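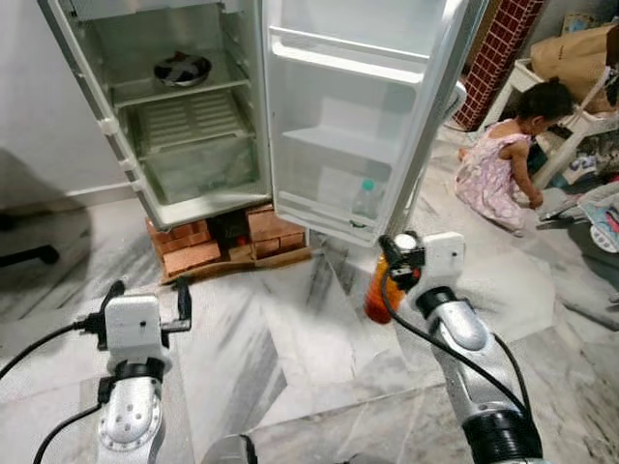
Hullow Home Trials Team

Interview: seven weeks with the Plisora kit

The Plisora is a two-armed household helper which Garnden offers for hire, with set-up and training included. Our team spoke with the fitter who looks after the kits placed with families. She asked us to leave out her name, so we call her the fitter.

We began with the refrigerator, because most customers ask for it first. "People think the difficult part is to hold a bottle," she said. "A bottle of orange drink is quite easy for the gripper. The difficult part is the place where the bottle must go. Every family has another refrigerator, and it stands at another height."

Some refrigerators stand directly on the floor and others are raised on bricks. For the kit this changes the reach to the lower door bin, so she measures it on the first visit. "I open the door fully and I write down how far it swings. Then I teach the arms two positions, one for the door and one for the shelves. With a single-door model this takes me roughly 95 minutes. The brochure promises less, and I have told them this."

We asked her about marble floors. She likes them, as they are level, but she does not like the shine. In strong daylight the kit can hesitate before a reflection, and she then advises a curtain.

And children? "A home is not a laboratory. Children sit on the floor, they play, they leave clothes and shoes. I set the slow speed in every house with a small child, and an adult must stay in the room. This is written in the contract and I read it aloud also."

What would she improve? She named the cables on the arms. They run on the outside, and she would prefer them covered, for easier cleaning. She also finds the manual too short. The chapter on kitchens has two pages, and one of them is about the guarantee.

On the price she did not wish to speak. Hire is arranged through the Šimko shop, where the kit can be tried before signing. The next places for home visits are in April.

Would she keep one in her own kitchen? She thought for a moment. "For putting away the shopping, yes. For the eggs I would still use my hands."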